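Vesau is software for two robot arms that have to share one table. It takes in whatever cameras you have, keeps a running model of what is lying about, and plans both arms' movements together so that neither has to learn about the other by contact. It doesn't come with arms, a table or any furniture.

It was written by people who had already bought the arms and then discovered what the supplied software thought "coordination" meant (one arm waits, politely, for ever). If that is your situation too, read on.

## What's in it

- **Planner.** Treats both arms as one awkward creature with two elbows. Cable loops are given a volume of their own and kept out of the way where possible. You can set how much room they get, and you will set it too small the first time.
- **Table model.** Tracks loose objects between moves and marks the ones it can't name as "thing". Things are still avoided. You may name them later, or leave them as things, as most of our users do.
- **Close work.** Slows both arms when the parts are small and near to a fingertip. The two halves of a toy bird's head, beaks and all, are a fair test of whether your speed limits are sensible. 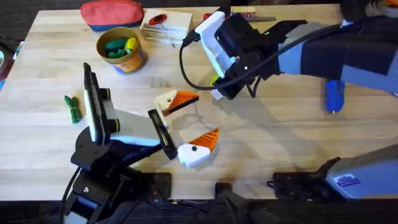

## Seeing past the clutter

Most demonstrations in this trade take place on a table with one cube on it. Vesau was built on tables where somebody has left a zippered pouch, a file and a glue gun, and has no intention of moving them. The table model works from a fixed camera beside or above the bench, and wants a clear view of most of the surface. It does not want a tidy one.

Objects are stored as rough solids first and refined when an arm needs to go near them. A flat ring gets its hole filled in until there is some call for the hole. This keeps planning quick and occasionally makes the software look a bit dim in the viewer, where you'll see a perfectly good ring drawn as a biscuit. Set `fine_shapes: always` if it bothers you, and expect to wait. 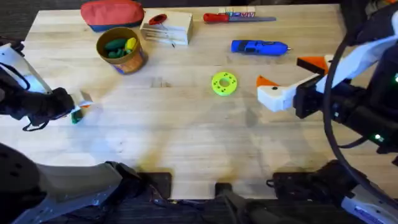 Radosław Kaczmarczyk wrote to us that he had left the biscuits on for a month and only found the setting when he went looking for something else. He would also like the unnamed things to have colours in the viewer, as his were all grey and he kept picking the wrong one. Colours arrived in version 5.

## Wrist cameras

Wrist views are handled by a separate module called Pai, included in the price. It lines up each wrist camera with the table model and corrects the model when the two disagree. You can run Vesau without it, but grasping thin parts will be a matter of luck.
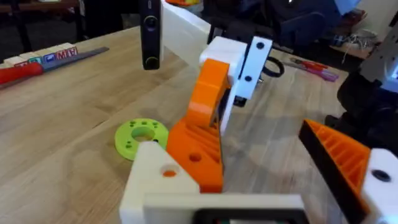
Pai's first job is to work out which bits of the picture are the robot. You show it the gripper open and closed, it builds a mask, and from then on it ignores its own fingers. The other arm is harder, because it moves and is often made of the same stuff. With white and orange printed parts on the near gripper and white and orange printed parts on the arm beyond it, colour is no help at all, so Pai uses the joint positions of both arms to predict where each ought to appear. It also discards whatever lies past the edge of the bench, office chair and white trainer included, once you have drawn the boundary. Draw it properly. One early site included a strip of floor and spent an afternoon planning round a shoe.

## Recording and replay

Every run is saved as a log with joint positions, camera feeds and the plan as it stood at each moment. Replay shows what the software believed beside what the camera saw, and the gap between them is where your afternoon will go. Logs can be trimmed, tagged and exported, and a replanned run can be laid over the original.

Blurred views are kept in the log but given less weight in the table model. An arm swinging across with a glue gun in its gripper, nozzle down, is a good deal less use to the camera than the same arm holding still, and the model now takes the hint.
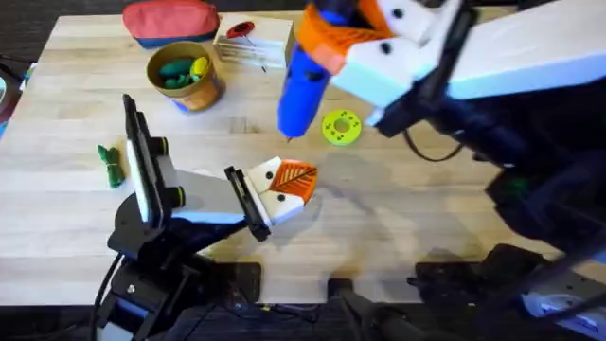 Could replay be slowed down without the sound of the joints dropping to a groan, asks a user at Hirnlow. It can: turn off `audio_follow` in the replay panel. We had assumed people liked the groan.

## Requirements and licence

- Linux, with a wired network to both arms
- One fixed camera at least, plus wrist cameras if you're using Pai
- Arms that accept joint commands from outside their own controller
- An emergency stop you can reach without leaning over the table

A licence covers one table and 2 arms. Part number 3263 adds Ondier, our calibration tool, for sites that move their cameras often or have colleagues who do it for them. Updates are free until the February after next, and support is answered by the people who wrote the code, which accounts for the tone.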